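Search this site
Enter keyword
Go

Konari cloth robot grips too hard, and a sharp-eyed tester catches it

3/29/22

The towel-folding, cloth-draping robot at the Konari workshop on Alhassan Road is parked for now, after its gripper kept squeezing when it had been told to let go. No one was badly hurt. Tester Gifty Arthur got a pinched fingertip and a blue nail, and she was back at her bench the same afternoon (with a bandage and, she told us, a lot of questions!).

If you've been following Konari, you know how much fun this project has been to watch. The team has been teaching an arm to pick up soft things, which is much harder than picking up hard things. A cup stays a cup. A dish towel is a different shape every single time you touch it. People first do each job themselves with a hand-held gripper that has a camera on it, and the arm learns from those recordings. They had 3,144 of them in the bank when the trouble started.

The fault showed up during cloth handoffs, when the arm holds a towel out and a person takes it. Arthur took hold of her end and the release command went out, but the fingers closed another notch and caught hers. She hit the red stop button. The arm froze right away, just as it should, but the fingers stayed shut, and it took two people and a screwdriver to back them off.

"The stop button cut power to everything except the part she needed to open," said Mariama Sulemana, who runs the workshop. "We hadn't thought hard enough about that, and we should have."

Evander Ritchie spent the next three days in the logs and came out with a really satisfying answer. The gripper works out how far open it is from a small sensor called a Tanda board. When cloth bunches up between the fingers, the motor has to work harder, the board warms up, and its reading starts to drift. Past a certain point the software believed the fingers were wider apart than they were, so it "corrected" by closing them. Ritchie went back through 1,955 earlier robot runs and found the same drift in 200 of them. In every one of those the arm was holding nothing but cloth, so it went by unnoticed.

I got to stand in on the repeat tests and I could have stayed all day. Ritchie crumpled the towel a little tighter each time and watched the number on his screen creep away from the truth, millimeter by millimeter, until there it was, the same extra squeeze! He had a wooden dowel in there in place of a finger, and it came out with a dent.

Two fixes are going in. The fingers will get a spring that pushes them open whenever power is lost, and a second sensor will check on the first. If the two disagree, the gripper lets go. Until both are fitted and the arm has gone through 300 clean handoffs with the dowel, people won't be taking anything from it by hand.

Recording with the hand-held grippers carries on in the meantime. Those are squeezed by the person holding them and have no motor, so the fault can't reach them. The striped towel is still getting plenty of use, too.

Sulemana hopes to have the arm moving again in June. She has also sent the logs to Flimum, the small firm that supplied the fingers, and she plans to post the full report on the workshop door and online for anyone who wants it.

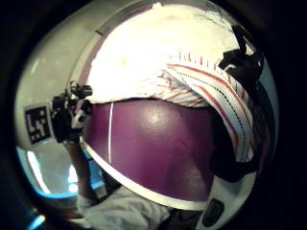
Comments (4)

Augustina Gyamfi
Glad Gifty is OK. We have a big press at my job with the spring-open setup and it has saved us more than once. Good to see them do it.

Rhydian Samuel
Great read! Did the drift go away when the board cooled down, or did it stay off until they restarted it?

Evander Ritchie
@Rhydian it came back to normal after a few minutes of rest. Made it a pain to track down, every time I opened it up it looked perfect.

Rhydian Samuel
Ha, of course it did. Thanks, I'll look for the report.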